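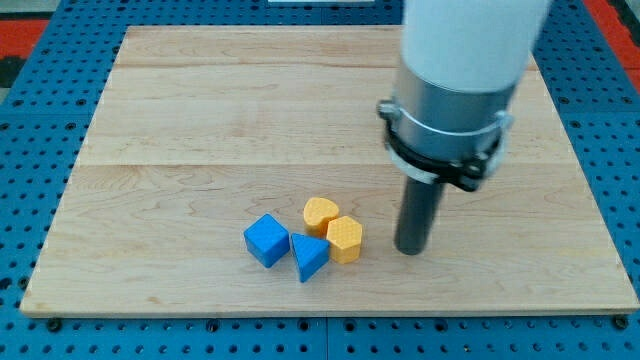 **Bench and Finishing Assistant, part-time (24 hours a week)**
Relmont, Kingi workshop

Relmont makes and repairs activity tables for preschools, libraries and waiting rooms. We are looking for one person to join the finishing bench at our Kingi workshop. The job covers light woodwork, bolting boards to table frames, and checking the block sets that go out with each table.

The pay is $1,685 a month before tax. There is no overtime in a normal month. June is the exception, when a lot of schools send their tables back for the summer and we ask everyone for extra hours, paid at time and a half.

## The work

Most of your day will be spent on the tabletop boards. We use maple for nearly all of them, glued up from narrower strips, and they come to the bench planed and cut to length. You will:

- sand boards through the grits and ease the edges by hand
- check the seams and send back any board with an open joint
- wipe on two coats of finish and rack the boards overnight
- bolt finished boards down to perforated metal tables and check that every bolt head sits flush or below the rim of its washer
- strip and refinish worn boards from returned tables

The rest is blocks. Returned sets arrive mixed up in tubs and have to be washed, dried, sorted by color and shape, and counted back into boxes. A standard Gravuretti set has 105 plastic pieces, mainly cubes and triangular prisms. Pieces with chewed corners, cracks or sharp mold lines go in the reject bin. You will also try a few pieces from each set on a finished board to make sure they slide without catching and don't leave color behind on the wood.

Last year the bench packed 2,216 sets. It is repetitive work and you should be comfortable with that before you apply.

## What we need

- Steady hands and reasonable eyesight (glasses are fine), and the ability to tell blue from green under shop lights
- Some experience sanding or finishing wood, paid or not. A good coffee table you refinished at home counts.
- Able to lift a 40-pound board to waist height, with help for anything heavier
- Able to stand for most of a shift. There are stools at the sorting bench.
- Basic written English for job tickets

Experience with hand planes or card scrapers is useful. We don't need any certificates. If you have only worked with metal or plastics, apply anyway and tell us what you did.

## Hours

Shifts are six hours, four days a week, starting at either 7:30 or 9:00. You choose your start time once and keep it for the quarter. The workshop is closed on weekends. There is a paid twenty-minute break and a longer unpaid one at noon.

The first two weeks are training with Lucian Toma, who runs the bench. He will start you on sorting, then sanding, then assembly. Finish work comes last and usually not before the second month.

## Practical points

The workshop is on the ground floor of the Hisovov building, entrance from the yard. There is free parking, and the number 110 bus stops across the road. The sanding area has dust extraction, but there is still some dust, and the finish has an odor for the first hour. We supply masks, gloves, ear protection and aprons. You supply closed shoes with a firm sole.

Lockers, a refrigerator and a microwave are available. Offcuts are free to staff on the last working day of the month, up to what you can carry.

## How to apply

Send a short letter, one page at most, to Cameron McAlister at the Relmont office, or leave it in the box by the yard door. Include:

1. your name and a phone number
2. the start time you would prefer
3. one thing you have made, repaired or refinished, and how you did it
4. the earliest date you could start

A résumé is optional. Photos of your work are welcome but please send copies, as we can't return them.

Applications close Tuesday, October 25, 2022. We will call everyone who applies within a week of that, including those we don't invite in. Interviews take about forty minutes and include a short bench test: sanding one edge of a board and sorting a tub of mixed blocks. The test is paid at the hourly rate.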